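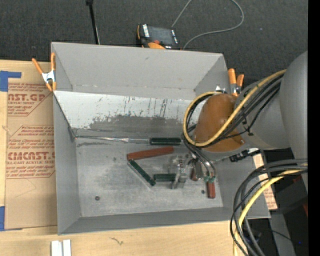
Re: Tool swap in March, who's in?

From: Roksolana Vasylenko
To: Onalia Street neighbors list
Date: March 8, 2026

Kurniawati Tambunan wrote:
> Hi all, I'd like to do the tool swap again this spring. Last time was
> fun but people kept showing up with stuff after we'd packed the tables
> away. Could we use the Karpenko lot? And does anyone still have the
> flyer? Also I'm looking for a decent hand saw.

Yes, yes, count me in! I still have the flyer somewhere on the old laptop and I'll dig it out tonight (it has the September date on it, so please remind me to change that before I print 80 of them again).

The Karpenko lot works for me. It's flatter than the church side and you can back a car right up to the fence, which my knees will thank you for. I called them and they want $60 for the morning, and that covers the restroom key. I can put that up and folks can chip in when they come by.

For the latecomers, how about we say drop-off ends at ten and mean it? Last fall I was still taking in rakes at noon, and then a whole set of clay pots that weren't even tools. I love pots, I took them home, but still.

Kurniawati, I have two hand saws and you can have the one with the longer blade. It needs sharpening. The guy at Galto used to do them while you waited, but I haven't been over there since they moved next to the bakery. Does anybody know if he still does?

Oh, and I'm bringing my dad's socket set, minus the one size everybody needs, plus a big bag of hinges. If you want the hinges, write me first, they went fast last time!

Roksolana
(green house, number 1666, just knock)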